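Do Equal Bags Hold Equal Peanuts? Packing by Eye and Packing by Weight
Project report, Food Handling and Measurement
Naledi Pretorius and Odair Trindade 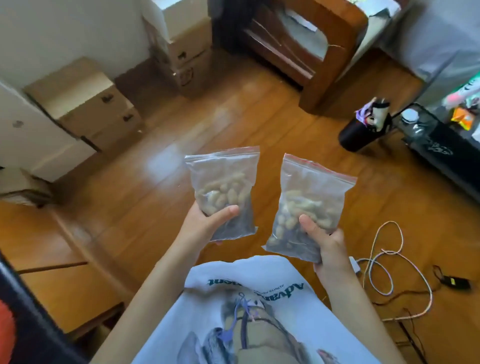

Our project started with a claim in the course handout. It says that a person with a little practice can fill small retail bags by eye "to an acceptable consistency," and that weighing each bag is a waste of labor at small scale. No source is given, and the handout never says what acceptable means. We wanted to see if the claim held up for peanuts in the shell, which seemed like a hard case. The shells are different lengths, they lock together, and there is a lot of air between them.

Background

Most of what we found in the library was about shelled nuts or grain. Those pour. Peanuts in the shell don't, at least not in a small bag. Octavian Grecu, who packed for the Mthembu farm stand two summers ago, told us they filled every bag to the same height and never had a complaint. We wrote that down, but we don't think it proves much. A customer who gets a light bag has nothing to compare it to.

Method

We used small clear zip-top bags and one sack of roasted peanuts in the shell from the Brurkumcombe market. The target was 173 grams per bag. That is an odd number, and it came from the handout, where it is given as the typical net weight for this size of bag. We kept it so our results could be set against the handout's claim.

We packed 32 bags, half by eye and half on the scale. For the by-eye half, each of us first filled one bag on the scale and looked at it as a model, then put it out of sight. After that we filled our bags without weighing and compared each new bag only with the one before it, holding the two up next to each other. The model bags were emptied and not included. The finished bags were weighed at the end by Kagiso Matlala, who was not told which half was which.

The scale was a Plaseo kitchen scale that reads to one gram. We checked it with a 400 gram test weight before and after the session and it gave the same reading both times. That is one point on the scale, and it is well above the weights we cared about, so we would not call it a calibration.

Results

The weighed bags all came out close to the target, as they should. It was not possible to hit it exactly every time because one large peanut can be worth several grams, and we did not allow ourselves to break shells.

The by-eye bags were worse, and they were worse in a pattern. Both of us started near the target and then drifted. Naledi's bags got lighter through the session and Odair's got heavier. When we lined them up on the floor in the order they were packed, no two neighbors looked different to us, but the first and last bags of each set clearly did. We think this comes from comparing each bag only with the previous one. A small error gets passed on and nothing pulls it back.

How the peanuts settle also matters. Two bags can be full to the same height with different weights if one has been shaken down or squeezed. We had agreed to tap each bag twice before closing it – we did not always remember, and we have no record of which bags were missed.

Problems with our own test

Sixteen bags per method is a small test, and there were only two packers. The handout says "a little practice," and one model bag each may be less practice than the author had in mind. We asked our instructor, Alvar Grønli, and he said to decide for ourselves and defend it. We decided on one. A reader could fairly say that was too few.

We also can't say that by-eye packing saves time. We meant to time both halves, but we stopped the clock to talk about tapping and forgot to restart it, so those numbers were thrown out.

Conclusions

For peanuts in the shell, we do not accept the claim as written. Keeping the model bag in view the whole time might fix most of the drift, and the next group should test that before anything else. They should also weigh every fifth bag, write down every tap, and use more than two people.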